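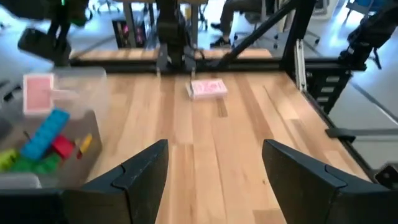

## Veterans' grant fund says money is moving faster. The paperwork is harder to find

RINDBRIDGE — The Plukalis Fund, which gives small emergency grants to wounded veterans and their families, announced in April that it had "turned the corner" on the delays that dogged it all last year. Applicants, it said, now hear back in seven days. The announcement went out by email, was repeated on the fund's website and was read aloud at its spring dinner, where it got a standing ovation.

What the fund has not released is anything that would let an outsider check it.

The fund's director, Jörg Sauerland, was asked for a breakdown of applications received, approved, denied and still open. He sent back a two-page summary with one large number on it. Since it was founded, the summary says, the fund has "touched 2,467 lives." It doesn't say how many of those lives got a check.

Asked what "touched" means, Sauerland said it covers grant recipients, members of their households, people who called the help line and people who came to fund events. Does it include guests at the dinner? He said he would have to look into that. He had not replied by the time this was written.

### What seven days means

The seven-day promise has a definition problem of its own. According to the fund's new applicant guide, the clock starts when a file is "complete," and a file is complete when a caseworker marks it so. The guide asks for discharge papers, a disability rating letter, proof of the hardship (an eviction notice, a repair bill, a utility shutoff warning) and a letter from a third party who knows the family. If one of those is missing, the clock hasn't started.

It also stops at a decision. A yes inside seven days can be followed by a wait for the payment, and the guide sets no limit on that part.

Bastian Ehlers, a former Army mechanic who lives on the east side of Rindbridge, applied in the winter after his furnace failed. He says he sent his papers in one envelope and was asked twice for the same rating letter. He was approved. By then he had already put the repair on a credit card.

"I'm grateful, and I told them so," Ehlers said. "But if you ask me was it seven days, no. It was seven days from when they decided it was seven days."

His grant was $200. The repair cost a good deal more, and Ehlers said he had been told over the phone to expect a larger amount. The fund said it does not discuss individual cases and that phone staff are instructed never to quote figures.

### A new system, and who picked it

Much of the credit in the April announcement went to Jelline, a case-tracking program the fund began using last fall. The announcement called it "the engine behind our turnaround." Applications used to arrive by mail and fax and sit in folders until someone had time to read them. Now they are scanned and sorted when they come in.

That may well help. It is a lot to hang on a piece of software, though, and the fund cannot say how long applicants waited before it was installed. Sauerland said the old folders "weren't kept in a way that makes that easy to pull." Without the earlier wait there is no way to know whether the new one is shorter.

Jelline was set up by Stöcker, a consulting firm that also bought the head table at the spring dinner. Sauerland confirmed both facts and said there was no link between them. He said the fund looked at other bidders before hiring the firm. He declined to name them or to say what Stöcker was paid, citing the terms of the contract. A call to the firm was returned by a receptionist, who took a message.

Nothing about that arrangement is unlawful on its face. Charities hire their donors fairly often, and small ones in small cities may have few firms to choose from. But donors who are being told that every dollar goes further this year have a fair claim to know what it cost to get there, and the fund's summary leaves the cost out.

### Board member wants an outside look

At least one person inside the organization agrees. Hildegard Rieger, who joined the board last year after a career in hospital billing, said she asked for an independent review at her second meeting and has asked at every meeting since.

"I think the people answering the phones are doing good work," Rieger said. "I also think I've been shown a lot of slides. I would like to see a list. Date it came in, date it was paid, amount. Take the names off."

Rieger said her request was put on the agenda once and then tabled for lack of time. Sauerland described the board as "fully united behind our direction" and said a review would pull money and staff away from families. He would not say what he thought one might cost.

Ea Blöndal, who runs a peer support group for military spouses in the next county, said she still sends families to the fund and will go on doing it. There are few other places that will help with a car repair or a month's rent, she said, and the big national groups can be slow. She tells people to make copies of everything and to get the name of whoever they talk to.

She is less taken with the announcement. Families in her group have had answers in a few days, she said, and others have waited through most of a season. One gave up and borrowed from a brother.

"If it's better, great, show us it's better," Blöndal said. "I've heard 'turned the corner' from them before. I think it was the same corner."

She has a point. The fund's newsletter from two years ago, still on its website, promised "a new era of fast, simple help." It doesn't mention a number of days.

### Next steps

The fund's tax filing for last year is not yet available. It should show total grants paid and may show what went to outside contractors, depending on the amounts. It will not show how long anyone waited.

Rüdiger Stüber, the board chair, said in a short written statement that the fund "welcomes questions" and will publish an impact report in the fall. He did not say whether the report would include processing times or denials. Asked in a follow-up whether Rieger's request would be taken up before then, Stüber wrote that the agenda for the next meeting was already full.

Applications remain open. The guide is on the fund's website, and paper copies can be picked up at its Rindbridge office until 4 p.m.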